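Zolludmont – WordPress portfolio theme
Version 2.37 | Updated 2022-07-25 | By Bimex Themes
Category: Portfolio, Shop

Zolludmont is a portfolio theme for people who show objects: makers, dealers, repair shops, small museums, 3D artists. It has a wide grid on the front page, a plain single-item page and an optional shop. It works with the block editor and needs no page builder.

Layout

The front page grid can be set to two, three or four columns. On phones it drops to one. Each item gets a title, a short caption and up to 200 words of text before the "Read on" link. Longer texts are kept in full on the item page. The sidebar is off by default and can be turned on for single posts, for archives or for both. 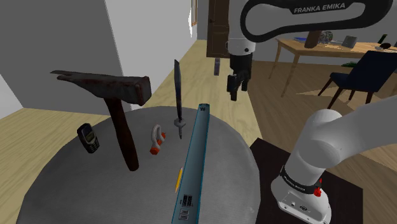
Featured images are cropped by the theme, and you choose the crop point for each one in the Media panel. The default is the center. For something tall, such as an upright hammer with its head at the top, set the crop point to Top so the head stays in the thumbnail and only the end of the handle is lost. Images with a lot of gray in them look best with the Stone or Paper color scheme. Changing the crop point does not touch the original file.

Color schemes and type

Four schemes are included: Stone, Paper, Ink and Moss. You can change the link color and the background in the Customizer. Headings are set in Beria and body text in Bako. Both fonts are bundled and load from your own server. If you prefer system fonts, check "Use system fonts" under Typography.

Shop

The shop pages are styled for WooCommerce. Sold items can stay in the grid with a small label or be hidden. The theme has been run with 500 products on a shared hosting plan. Above that, turn on paging for the grid and leave endless scroll off.

What's in the download

Zolludmont theme (zip)
Child theme (zip)
Demo content, without the demo images
Documentation (PDF)

Changes in this version

Fixed: caption overlapping the title in four-column view
Fixed: menu not closing on older iPads
Added: crop point for archive thumbnails
Removed: the old slider. If you still use it, stay on the previous version until August, when the replacement block comes out.

Credits and support

Design by Mervyn Penrose. Code by Ikechukwu Ojo. Support is through the ticket form in your account. Please include your WordPress version and a link to the page with the problem. Installation and custom changes are not covered by the standard license.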